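Torkley Pictures to Release "The Second Sister," a Documentary About an Inheritance, a Ferry and Two Women Who Will Not Share a Kitchen

Feature debut from director Thư Triệu opens in November, with a short theatrical run before streaming

FALLON – Torkley Pictures announced today that it has picked up North American rights to "The Second Sister," the first feature-length documentary by Thư Triệu. The film follows the two Tsolakis sisters, aged 71 and 74, in the year after they jointly inherit a car ferry that neither of them wanted and both of them refuse to sell.

The ferry is called the Bultska. It carries 2 cars, or one car and a hay trailer, across a stretch of river that can be driven around in less time than it takes to load. It was built by the sisters' father, who left it to them in equal shares along with a handwritten operating manual of 689 pages. The manual covers engine care, fares, knots, the correct way to greet a bishop, and a long chapter on which of his daughters was the better steersman. He changed his mind on that question several times, and dated each change.

Triệu came across the story when she missed the last crossing one evening and was offered soup in two separate houses.

"I thought I was making a film about a boat," said Triệu. "I had a boat title and a boat budget. By the second month I had four hours of footage of the boat and some 932 hours of two women talking about a casserole dish. My editor asked me to come in and sit down."

The dish in question belonged to their mother. It spends most of the film in the wheelhouse, that being the only place both sisters accept as neutral. Viewers are advised not to get attached to it.

"The Second Sister" was shot over fourteen months with a crew that never got bigger than three, mainly because the ferry is weighed down enough already. Triệu and her sound recordist lived for most of that time above the ticket office, where the heating is run off the engine and therefore stops when the ferry does. Cinematographer Theano Vasilakis, whose earlier work includes the prison choir film "Low Voices," handled all of the river photography. She was also put to work. In one of the film's longer takes she can be heard asking whether she is supposed to be holding this rope, and being told by both sisters at once that she should have been holding it for some time.
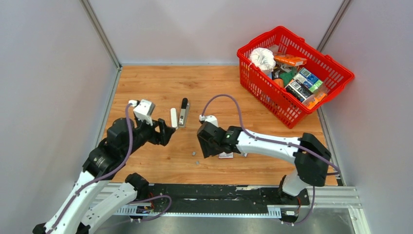
The film has no narrator. It has no experts either, unless one counts a retired river pilot who turns up three times to predict the weather and gets it wrong on each occasion with great dignity. The sisters tell the story themselves, in separate interviews, and disagree about nearly all of it: the year the ferry was launched, the color it was first painted, who was engaged to the man from the gravel works and who merely let him think so. Triệu does not try to settle these matters. Where the records would have settled them for her, she shows the sisters the records, and they disagree with those too.

Underneath the bickering is a slower and sadder film about what happens to a place when the last reason to stop there goes away. The village on the far bank had a school when filming began. A county hearing on the crossing's future takes up much of the final half hour, and the sisters, who have not sat on the same bench in nine years, arrive in the same car. Neither will say whose idea it was.

"We watched it in the office at ten in the morning with the intention of stopping for lunch," said a Torkley spokesperson. "Lunch was around three. Several people called their sisters. One of those calls went badly, but we still feel it speaks well of the film."

The score is by the Fallon Municipal Brass Quartet, who had not written for film before and have asked that this be mentioned in advance. They recorded it on the deck of the Bultska during a single afternoon crossing that had to be repeated eleven times. Regular passengers were let on for free and asked not to cough. Most of the coughing has been removed.

"The Second Sister" runs 104 minutes, in English and Greek with English subtitles. The sisters have each seen the finished film once, at different screenings. The elder described it as fair. The younger described it as too fair. Both have said they will attend the opening in Fallon, and Torkley is arranging seats at opposite ends of the row as requested.

The film opens in select theaters in November and will be available to stream at home 2 weeks later. Evening screenings during the opening run will be followed by a talk with the director. Triệu will take questions on the film, the river and the making of both, though she has asked us to say that she does not know where the casserole dish is now.

About Torkley Pictures
Torkley Pictures distributes documentaries and the occasional fiction film that could pass for one. Its recent releases include "Low Voices," "A Short History of Our Roof" and "Goat Season." The company has an office in Fallon with a good view of a parking structure.

Press materials
Screening links, interview requests and a subtitled trailer are available to working press through the Torkley publicity desk. Please say which sister you would like to interview. Requests for both will be treated as two requests, and scheduled on different mornings.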